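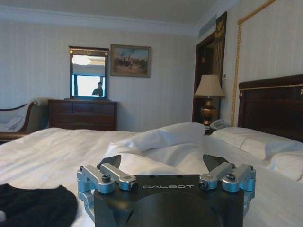 Duvet bunches in the middle and the sheet creases on a diagonal. Order of work?

Netness Community Help > Bedding and Laundry
Viewed 1,289 times

Noman Abbasi
Posted Nov 10, 2022

I look after the rooms at a small guesthouse, the Bukhari. The beds are large, with dark wood headboards that have a thin gold line along the top, and all the bedding is white. Every fold shows against the wood, more so with the bedside lamp on.

Two problems.

1. The duvet. However I spread it, material collects in a mound toward the middle of the bed and the rest lies in soft creases. Pulling on one side moves the mound but does not remove it. I cannot tell whether this is the insert moving inside the cover or the cover being too big for the insert.

2. The sheet. It is a flat sheet, no elastic. After tucking, long shallow wrinkles run from one lower corner toward the opposite upper corner. Tightening the sides makes them sharper.

Sheets and covers are both Wultlow, cotton, 300 thread count, bought in October. The flat sheet label says 113 inches wide. The duvet cover label says 90 inches on the short side. The insert has no label. I have been making the bed with the pillows left in place against the headboard to save time, in case that matters. I would like a fixed order of work that gives the same result every time. Ironing on the bed is possible but I would prefer not to.

Rastus

These are separate faults. Fix the sheet first. A duvet laid over a twisted sheet is hard to judge.

Diagonal wrinkles in a flat sheet mean the weave is not square to the mattress. One corner has been pulled farther than the one across from it, and the tension runs between them. More tension on the sides will not help, as you have found. The sheet has to come out and go back on straight.

Order of work:

1. Clear the bed completely. Pillows go on a chair. With pillows in place you cannot reach the head edge, and the head edge is where the alignment is set. Any towels or dark clothing left on the bed come off now too, before they shed lint on the white.

2. Find the center crease of the sheet, from when it was folded, and lay it down the center line of the mattress. If the crease has washed out, fold the sheet in half lengthwise and press the fold with your hand.

3. Tuck the head end first, full width. Then go to the foot and pull straight toward you with both hands level. Do not pull from one corner. Tuck the foot.

4. Miter the corners in opposite pairs: head left, foot right, head right, foot left. Working around the bed in a circle is what usually introduces the twist.

5. Tuck the sides last, from the middle outward, with the flat of the hand. Light tension only.

6. Check the surface from low down, against the light. Long ridges on a slant mean going back to step 3. Small random creasing from the dryer is a different thing and does not mean the sheet is crooked.
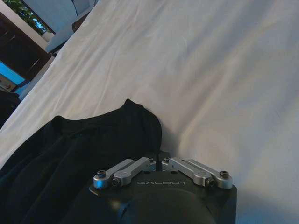
7. Creases that remain on a straight sheet can be misted with plain water and smoothed by hand from the center out. Let the sheet dry before the duvet goes on.

For the duvet, measure the insert. Lay it on the floor, do not stretch it, and compare it with the cover. If the insert is the same size as the cover or an inch or two larger, it will fill the corners. If it is several inches smaller, it will drift whatever you do, and you need a larger insert or ties in all four corners. Check for loops on the insert before buying anything.

To clear a mound, hold the two foot corners through the cover, with the insert corners inside your grip, and shake. Repeat from the head end. Pulling on the cover alone slides it over the filling and leaves the filling where it was.

Noman Abbasi

Thank you. Measured the insert: six inches short on the width, no loops. That accounts for the duvet. Steps 1 to 5 worked on the first bed I tried. The slanted wrinkles are gone. There is still fine creasing all over, presumably from the dryer. I will try the water.

Linen_closet_2

Just get fitted sheets. I never had this problem with fitted.

Halvard T.

Fitted sheets can twist too if the corners are put on in the wrong order, so I would not replace what you have.

On the fine creasing: take the sheets out of the dryer slightly damp, shake each one, and fold it the same day. Do not overfill the drum. One large sheet balled up with pillowcases inside it will come out creased at any setting.

On the insert: if you do not want to replace it yet, sew a loop of cotton tape to each corner and matching ties inside the cover. Two ties at the foot are not enough for a bed that wide. Use four, plus one halfway down each long side. The tape should be washed before sewing or it will shrink and pucker the corner.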